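4. Transfer Across Right-Side End Effectors

4.1 Purpose and setup

Section 3 reported results for the Arnby policy when training and testing used the same hardware. This section asks what happens when the tool on the right arm is changed and the rest of the robot is left alone. The question is a practical one for the Sumusia laboratory, where the same pair of arms is shared between projects and the right wrist is refitted several times in a typical month. A policy that must be trained from nothing after each refit is of little use under these conditions.

All work was carried out on the Somar platform. Two right-side configurations were used. In configuration H, the right arm carries a multi-fingered hand. In configuration G, it carries a two-finger parallel gripper. The left arm carries a multi-fingered hand in both configurations and was not refitted during the study. Hardware and firmware were frozen on December 20, 2022, and every episode reported in this section was recorded after that point.

The objects were limited to clear drinking vessels and clear bottles. Such objects are hard for the head camera, which is the only camera that the policy reads. Edges are faint, highlights move with the arm, and the background shows through the body of the object. In earlier work on the same platform, these objects accounted for most of the failed grasps, and a set made up only of such objects was therefore judged to be a fair stress test for the shared part of the policy.

Each episode starts with the operator in control of both arms through the Shevchuk teleoperation station. The right arm approaches an object, closes on it, and either brings it next to a second object or lifts it and holds it. The left arm is moved to a ready position beside the work area and stays there unless the task calls for a handover. Operators were told to keep the left hand open while it was waiting, as a closed hand had been found to hide more of the table from the head camera when the arm was raised.
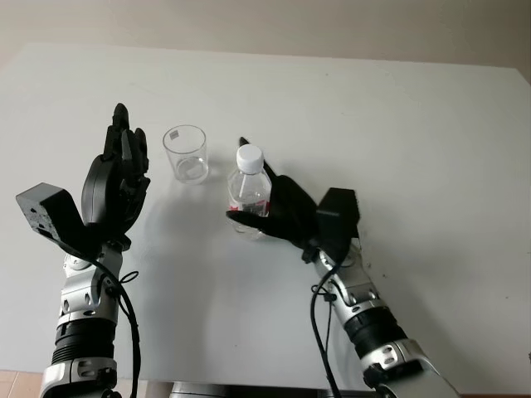
A total of 669 episodes were recorded. Of these, 419 were in configuration H and the remainder in configuration G. The imbalance was planned. Configuration H has more degrees of freedom at the end effector, and a pilot study in May had shown that the policy needed more data in that configuration before its finger closing became steady. Episodes in which the operator stopped early or asked for a restart were discarded at the station and are not part of the total.

Episode labels were assigned by Enda Ó Flaithearta, who did not take part in the teleoperation. Labels mark the first contact between tool and object, the moment at which the grasp is judged closed, and the moment of release. For the clear objects, first contact could not always be read from video, and in those cases the label was taken from motor current instead. A second pass over the labels was made after a two-week gap. Where the two passes disagreed by more than five video frames, the episode was reviewed again and the later label was kept.

4.2 Shared and tool-specific parts of the policy

The Arnby policy is divided into a trunk and a head. The trunk takes the head camera image and the joint positions of both arms and produces a plan for the right wrist, expressed in the base frame of the robot. The head takes the output of the trunk together with the state of the tool and produces commands for the tool joints. In configuration H, the head has one output for each driven finger joint. In configuration G, it has a single output for the opening of the gripper.

The plan for the wrist has to account for the shape of the tool. A hand that wraps around the side of a bottle needs the wrist to arrive from a different direction than a gripper that closes on a cup from above and below. In the first version of the policy, this difference was left for the trunk to learn from the image. The result was poor. The trunk tended to approach every object as if configuration H were mounted, which is the configuration it had seen most often. The gripper fingers then met the object with their flat sides, and the object was pushed away.

The version evaluated here adds a short tool code to the input of the trunk. The code is a learned vector, one per configuration, and is trained together with all other weights. It carries no geometry that was entered by hand. An alternative in which the code was replaced by measured tool dimensions was also tried. It performed no better in either configuration and was harder to keep up to date, and it was dropped.

Three training schemes were compared. In the separate scheme, one policy was trained per configuration on the episodes of that configuration alone. In the joint scheme, a single trunk was trained on all 669 episodes, with one head per configuration. In the transfer scheme, the trunk was first trained on the 419 episodes of configuration H and then held fixed, and only the tool code and the head were trained on configuration G. The transfer scheme is the cheapest of the three to apply after a refit and is the main subject of interest.

4.3 Test procedure

Each scheme was tested in 40 trials per configuration, with the exception of the transfer scheme, which by its design is tested only in configuration G. Starting positions were drawn in advance and marked on a printed plan, so that every scheme faced the same positions in the same order. The station operator was present during the trials but was not told which scheme was running.

A trial was scored as a success if the object was held clear of any support for five seconds, without visible slip, and was then set down upright. A grasp that was lost and regained within the same trial was scored as a failure. This rule is stricter than the one used in Section 3, and the two sets of results should not be compared directly.

Lighting was not changed between trials. The room has diffuse overhead light and the background is plain and pale, which makes the outline of a clear cup very weak in the head camera image once the cup has been lifted. Figure 4 gives a view of configuration G during a hold.

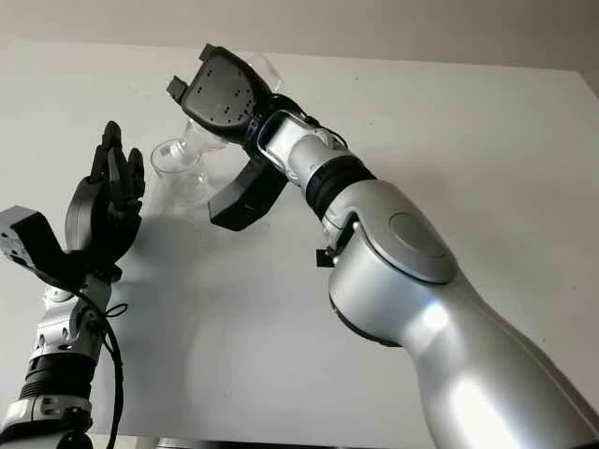

Figure 4. Configuration G. The parallel gripper on the right arm holds a clear plastic cup near the raised hand of the left arm.

4.4 Results

In configuration G, the transfer scheme succeeded in 70 percent of trials. The joint scheme did slightly better and the separate scheme clearly worse. The gap between transfer and joint training came almost entirely from starting positions at the far edge of the table, where the wrist has to be extended and the choice of approach direction is limited. At all other positions the two schemes were close enough that we do not draw a conclusion from the difference.

In configuration H, joint training and separate training gave similar results. The extra episodes from configuration G neither helped nor harmed the policy to a degree that could be measured with the number of trials available. We had expected a small loss, given that the trunk must serve two tools with the same capacity, and its absence suggests that the trunk is larger than the task requires.

Failures were sorted by cause from the recorded video. The most common cause in configuration G was early closing, in which the gripper began to close before the object was fully between the fingers. The most common cause in configuration H was a late thumb - the fingers reached the side of the bottle first and turned it before the thumb arrived. Early closing was seen under all three schemes. It is likely related to the weak outline of the objects and not to the way the trunk was trained, although we have not tested this with opaque objects of the same shape.

Removing the tool code from the joint scheme brought back the behavior described in Section 4.2. The wrist approached from the side in nearly every trial, and few of the grasps in configuration G were completed. With the code restored but swapped between configurations, the wrist followed the plan for the other tool. This was checked with the arm moving at low speed and with no object on the table.

4.5 Limits of the comparison

The left arm was treated as fixed throughout. Its position still enters the trunk through the joint readings and through the image, where the hand and wrist often take up a large share of the left side. We did not study how far the policy depends on seeing the left hand in its usual place. Two informal runs with the left arm lowered out of view gave hesitant motion of the right wrist, and a proper test is planned together with the handover experiments in Section 5.

The tool code was learned for two tools only. Whether a third tool can be added by the same procedure, and how many episodes it would need, is left open. The vessels used were also light and rigid, and softer cups that deform under the gripper may call for force limits that the present head does not provide.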